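Ticket 900 – Umton hand kit, left grip drops out mid-task
Opened Feb 28, 2025 by Rory Kinnear
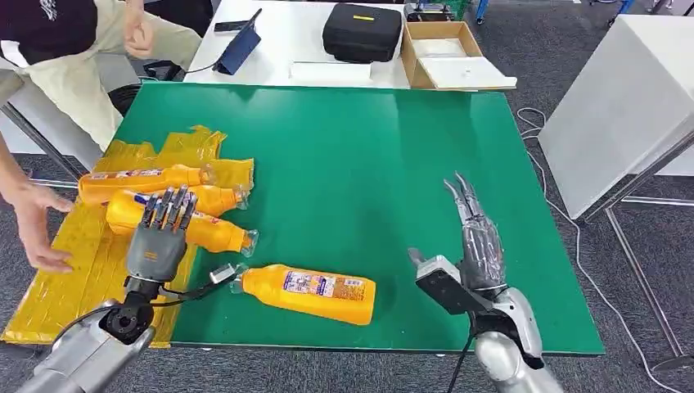 Does the trial license cover both hands?
It covers the pair, as long as they run off one controller.

Log
– left hand loses grip signal after 10 min, right one fine
– swapped wrist cable, same thing
– firmware rolled back 2 versions, now lasts longer but still drops
– Festeo support says reseat the conector at the wrist, did that, no change

Gillespie Farquharson has the spare controller, asked him to send it. Trial ends in June so pls dont close this.

Status: waiting on part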